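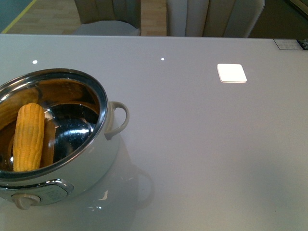
Section 4. Cleaning and Descaling the Cooking Pot

4.1 Before cleaning

Mineral deposits form on the interior wherever tap water is boiled regularly. The Planosel pot should be descaled every 6 weeks in hard-water areas and every three months elsewhere.

CAUTION: Unplug the pot and allow it to cool fully. Do not place the base, cord, or plug in water.

4.2 Descaling

1. Empty the pot and rinse the interior with clean water.
2. Add 335 ml of white vinegar, then fill with cold water to the upper fill line.
3. Select the lowest heat setting and warm the solution for ten minutes. Do not bring it to a boil.
4. Switch off the pot and leave the solution to stand for 4 hours.
5. Pour out the solution and wipe the interior with a soft cloth.
6. Fill with clean water, boil once, and discard the water. Repeat if a smell of vinegar remains.

NOTE: Rainbow-colored marks on stainless steel do not affect food and are not covered by the warranty.

4.3 Rim and outer surface

Wipe the rim with a damp cloth after each use. Starch from corn, potatoes, or pasta hardens as it dries and may prevent the lid from seating correctly. Steel wool and scouring powder must not be used on any surface.

4.4 Storage

Store the pot upright with the lid off. Wind the cord loosely and keep it clear of the interior.

Replacement lids and gaskets may be ordered from the Gosling parts desk. Quote the model number printed on the underside of the base.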